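Open day at the Hinojosa building, Prunville
Filed under: Days Out > Science & Making
Last updated: July 2025

I'd been meaning to get to one of these for ages, and when Nisix announced they were opening up their robot workshop for the afternoon I put my name down the same evening. They had 700 people through the doors, which for a town the size of Prunville is pretty good going! I took far too many photos, so this is only a few of them, all from the table-laying demo that I kept wandering back to. 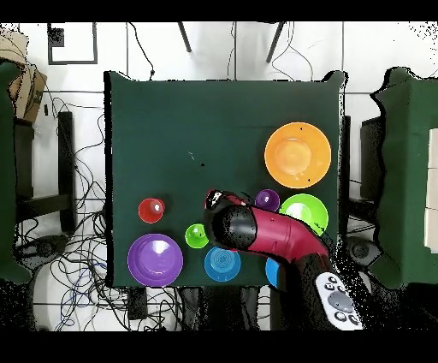 Red arm, green cloth, and plates and cups in every colour going.
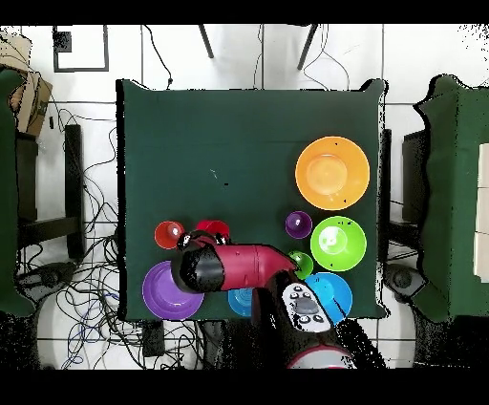
The gripper over on the left, just above the big purple plate.

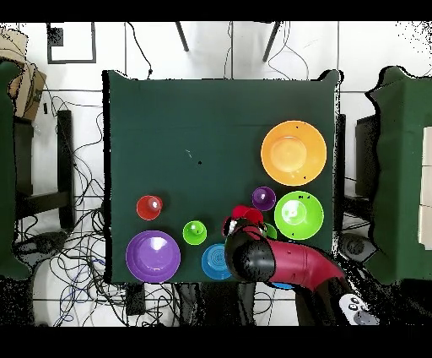
Got hold of a red cup in this one.

I stood there much longer than I meant to. It's oddly soothing, a bit like watching somebody else do a jigsaw, and you find yourself leaning in the direction you want the arm to go. The little boy next to me was giving it instructions the whole time (loudly) and was very put out when it ignored him.

Yesenia Beltrán was looking after the demo and she was lovely about answering questions, including mine, which weren't clever ones. I asked why they bother with plastic crockery and she said I was welcome to bring my own china next time and find out. She also told me the team had done 754 practice runs in the weeks before we all turned up, and that cups are much more of a nuisance than plates. I can believe it - I have the same trouble with my own washing up.

Upstairs there was a talk about warehouse robots, which was a bit over my head, and a stall from Jadley where you could solder a badge. Mine doesn't light up. The queue for that was 29 deep by three o'clock so if you're going to do it, go early. Tea and flapjacks were in the side room, cash only, and they'd run out of flapjacks by the time I got there.

Parking was a pain. I ended up down by the river and walked back, but it was a nice enough day for it. There's a bus that stops right outside and I'll get that next time.

They're doing another one in November and hoping for 2,000 visitors, so it'll be spread over two days instead of one afternoon. It's free but you do have to book. I've already promised to take my sister, who says she only wants to see the soldering.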